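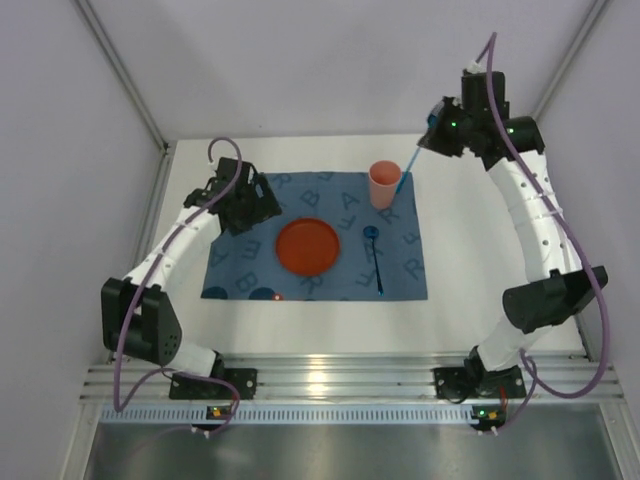
Mettre la table avec les petits : le set à lettres et tout ce qui va autour

Page faite vite, entre deux lessives. Je complète quand j'ai le temps. Ce qui marche chez nous, avec des enfants qui mangent à toute vitesse et renversent le reste.

Le set d'abord

Toujours le set avant la vaisselle. Bien à plat, bord parallèle au bord de la table. Un set bleu-gris avec des lettres dessus, comme celui de la photo, ça occupe avant le repas : trouve le A, trouve le R, et pendant ce temps je finis les pâtes. Les lettres dans tous les sens, au début ça m'énervait. Au final mieux : l'enfant tourne la tête, cherche, reconnaît le F même couché.

Taille : assez grand pour l'assiette + le gobelet + les couverts. Si le gobelet finit hors du set, autant ne pas en mettre. Mesurez avant d'acheter, avec l'assiette de tous les jours, pas la jolie.

Un set uni-sur-uni (lettres à peine plus foncées que le fond) se salit moins à l'oeil qu'un set blanc. La sauce tomate se voit quand même.

L'assiette, le gobelet, la cuillère : où ça va

Assiette : devant la chaise, à deux doigts du bord. Si elle est trop loin, l'enfant se penche et tout tombe entre les deux.

Gobelet : en haut à droite de l'assiette. À gauche pour un gaucher. Jamais juste devant, il part au premier coup de coude.

Cuillère : à droite, manche vers l'enfant. Sur la première photo elle est posée comme ça, le manche vers le bas du set, le gobelet au-dessus. Une fois que les petits ont compris « le manche vers le ventre », ils le font seuls.

Deuxième couvert : après. On pose une chose à la fois. Avec mon plus jeune, si je donne tout dans les mains d'un coup, j'ai tout par terre.

Truc pour apprendre la place de chaque chose : une feuille blanche, on dessine le contour de l'assiette, du gobelet et de la cuillère au feutre. On la glisse à côté du set, l'enfant copie. Compter 3 repas et il ne regarde plus la feuille. Chez nous il l'a perdue avant.

Les couleurs

Assiette orangée sur set bleu : ça se voit tout de suite. L'enfant vise mieux, et moi je vois d'un coup d'oeil s'il manque quelque chose. Une assiette bleue sur un set bleu, essayé, non. Le petit posait son pain à côté une fois sur deux.

Même chose pour le gobelet : rose saumon, ça tranche. Par contre cuillère bleue sur set bleu, ça se perd un peu. À prendre d'une autre couleur si vous achetez tout ensemble. Nous on garde ce qu'on a.

Si vous avez plusieurs enfants : une couleur chacun, pour de bon, et on ne change plus. Les disputes du matin, réglées. Enfin presque.

Gobelet : droit ou évasé

Plus large en haut qu'en bas = facile à boire, facile à empiler, mais moins stable. Remplir à moitié. Pas plus. Un gobelet à moitié plein renversé c'est une éponge, un gobelet plein c'est la serpillière.

À l'empilage : bien sécher avant. Sinon ils collent et il faut tirer comme une brute. S'ils sont coincés, eau froide dans celui du dedans, eau tiède autour, et on tourne doucement.

Odeur dans les gobelets (sirop, jus, lait oublié) : une cuillère à café de bicarbonate, eau tiède, laisser 20 minutes. Rincer deux fois.

Laver un set de table

Dépend de la matière, regardez l'étiquette ou le dos. En gros :

Set qui s'essuie - éponge douce, une goutte de savon, eau tiède. Pas le côté vert de l'éponge, l'impression part. Les lettres s'effacent d'abord là où l'assiette frotte.

Set en tissu - machine à 30, à l'envers. Sortir tout de suite et étirer à la main, ça évite le fer.

Taches de tomate ou de carotte : un peu d'huile sur un essuie-tout, frotter en rond, puis savon. L'huile prend la couleur. Puis séchage au soleil, derrière une vitre ça marche aussi. En août c'est réglé dans l'après-midi.

Feutre (parce que oui, ils écrivent dessus, il y a déja des lettres alors pourquoi pas) : alcool ménager sur un coton, tester dans un coin d'abord.

Ne pas plier. Jamais. Un set plié garde la marque et l'assiette ne tient plus à plat. On roule, ou on range debout contre le côté du placard.

Un set qui rebique aux coins : le retourner, gros livres dessus, une nuit. S'il recommence, tapis antidérapant de tiroir coupé un peu plus petit et glissé dessous. J'en ai pris un rouleau chez Ganham, coupé aux ciseaux de cuisine, 13 morceaux avec les chutes. Il en reste pour les tiroirs.

Débarrasser sans tout refaire

Ordre inverse. Couverts d'abord, puis gobelet, puis assiette, le set en dernier. Les couverts dans l'assiette ça paraît malin, mais avec un enfant qui marche vite ça glisse et ça finit sous le frigo.

Un bac bas posé sur le plan de travail, à hauteur d'enfant. Ils déposent, moi je charge le lave-vaisselle après. Avant ils ouvraient la machine eux-même et mettaient les gobelets à l'endroit. Gobelets pleins d'eau sale.

S'il reste du temps, laisser l'assiette vide sur le set une minute et faire nommer les lettres qui dépassent autour. Celle cachée à moitié sous le bord, ils adorent. On soulève pour vérifier.
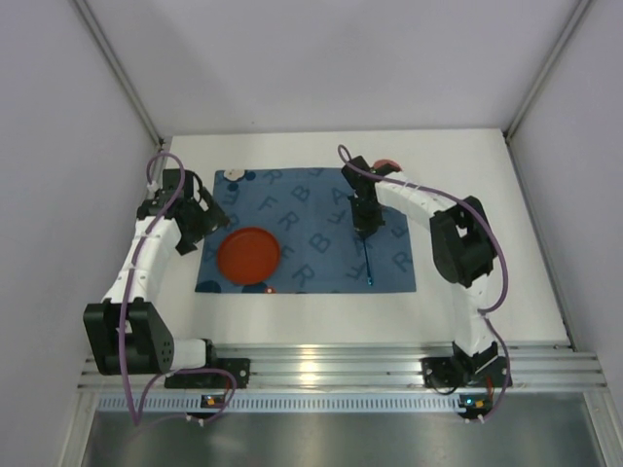 Et on passe à la table elle-même, sinon elle reste collante jusqu'au soir. Soulever le set, essuyer dessous, toujours. Les miettes passent dessous on ne sait pas comment. Table blanche : microfibre humide, puis microfibre sèche, pas d'essuie-tout, ça peluche. Traces de crayon : gomme blanche d'écolier. Traces grasses : une goutte de liquide vaisselle dans de l'eau chaude, rincer, sécher.

Ne pas reposer le set mouillé sur la table. Ça fait ventouse et une auréole dessous. Je le mets debout dans l'égouttoir à assiettes.

Ranger le tout

Un set par enfant, roulé, avec son gobelet dessus. J'avais acheté un panier à compartiments Wirnance pour ça, trop petit, il sert aux torchons. Maintenant c'est un tiroir du bas, le plus facile à ouvrir pour eux. Assiettes à gauche, gobelets à droite, couverts dans une boîte longue sans couvercle. Le couvercle disparait de toute façon.

Tiroir du bas = ils mettent la table sans demander. Tiroir du haut = ils montent sur une chaise.

Les couverts à manche long et fin se coincent au fond du tiroir et bloquent tout. Boîte étroite, manches dans le même sens.

Une fois par mois je vide tout. Assiette fendue : poubelle. Set qui se décolle : il part sous les pots de peinture, il a encore une belle vie devant lui.

En vrac

- Set oublié chez les grands-parents : en laisser un là-bas et ne plus y penser.
- Marquer le dos au feutre indélébile, initiale seulement.
- Pour la cantine ou la garderie (la nôtre c'est Ilesby), demander avant, certains ne veulent pas des sets de la maison.
- Pas de plat brûlant direct sur le set. Dessous de plat. J'ai un rond qui ne partira plus.
- Les couverts brillants gardent les traces d'eau : torchon sec à la sortie, un peu de vinaigre blanc si c'est déjà terne.
- Enfant qui tire le set pour voir ce qui se passe : sous-couche antidérapante, voir plus haut.

À ajouter plus tard : les bavoirs, et la nappe des anniversaires avec la cire de bougie dedans.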